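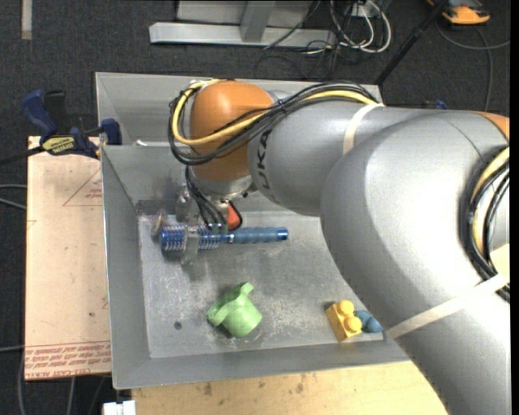 The Zilley picking cell

Hello, and welcome to the page for the Zilley. I run the returns bench at Grornik, where we build these cells and also use one ourselves, so I got the job of writing this. The sales people have had a go at tidying it up, but most of it is me.

The short version: the Zilley is a robot arm, a gripper and a metal bin. You tip mixed small goods into the bin, the arm picks them out one at a time, and each one goes where you've told it to go. Hairbrushes, toy bricks, plastic cups, bath toys, whatever your customers have sent back this week. Ours works on a KUKA arm, and the cables and air hoses run down the outside of it to the gripper, so when a hose needs changing you can get at it without taking half the machine to bits.

What it's like to work next to

Before we had it, six of us stood at a long table and sorted returns by hand. Reach in, turn the thing over, find the right tray, reach in again. By three in the afternoon my shoulders had had enough and I wasn't the only one. Now two of us look after the cell on each shift, two do the checking (is it broken, is it clean, is the bit missing that always goes missing?) and the others have moved over to repairs and packing. Same number of people, very different day.

I'll be fair about it, though. Some of my lot didn't like it at first. One of them missed the chatting, and I do see that – you talk more when your hands are busy with something dull. We moved the checking desks so they face each other and that's helped. If you're buying one of these, please think about where people will sit before you think about where the arm goes. We did it the other way about and had to move all the sockets in May.

The other thing that changes is what you get tired from. Lifting and reaching go down a lot. Watching a screen goes up. We swap jobs every 2 hours and I'd suggest you do the same from the first week.

The gripper

The fingers are greyish and partly see-through, and the maker of them, Fokano, will sell you spares in packs of 16. That sounds like a lot. Buy them anyway! Fingers are the part that wears, and a tired finger drops things.

Bristles were my big worry. A round hairbrush is an awkward shape, all prickles at one end and a smooth handle at the other, and I'd have bet money on it being left in the bottom of the bin every time. In our own use it goes for the brush end quite happily most of the time, and when it misses it has another try from a different side. After three misses it gives up and asks for a person, and the light over the cell goes amber.

It's less good with anything very thin and flat. Greetings cards, combs lying on their backs, single socks. We pull those out before we tip the box in. Thin carrier bags too, please, they get everywhere.

The bin

Plain grey metal, rectangular, with sloping sides so small things slide back towards the middle. It will get scratched. Ours looks as if someone has been ice skating in it and it works just the same. Wipe it out at the end of the shift with a damp cloth and nothing stronger.

Don't fill it to the top. A thin layer of goods picks far more smoothly than a heap, and you'll find your own level after a few days. Up to 60 items at a go is what we put on the card by the bench, for things the size of a mug or smaller.

Teaching it new things

The software is called Su and it's the part I was most nervous of. I'm no good with computers and I can use it. You put the new item in the empty bin, press Learn, turn it over when it tells you, and press Learn again. Allow 20 minutes for something awkward and a good deal less for a plain box. Anyone on the bench can do it, and I'd like it to stay that way, so we don't lock the teaching screen to supervisors only. (You can if you must – it's under Settings, People.)

What comes with it

Arm, fitted and tested
Gripper with one set of fingers on and one spare set
Sheet metal bin
Su software, with the touch screen and its stand
Amber light and two stop buttons
Two days of training at your place, for everyone who'll use it, nights included

What you'll need to sort out

A level floor, power close by, and an air supply for the gripper. A fence or a scanner to keep people out of reach of the arm while it's running; we can supply either, and we won't switch the cell on without one. The arm is big and it doesn't know you're there.

Questions I get asked a lot

Is it noisy? There's a hiss from the air and a hum from the arm. We have the radio on and can hear it fine.

Can I lean in and grab something out of the bin? Press stop first, every time. Yes, even if it's only a toy brick.

Will it work at night with no one there? It will, until it wants help, and then it sits with its amber light on till morning. We leave ours off.

Can we come and see one? Please do. Ring the Grornik office and ask for the returns bench, mornings are best. Bring a box of your most annoying stock with you and we'll tip it in.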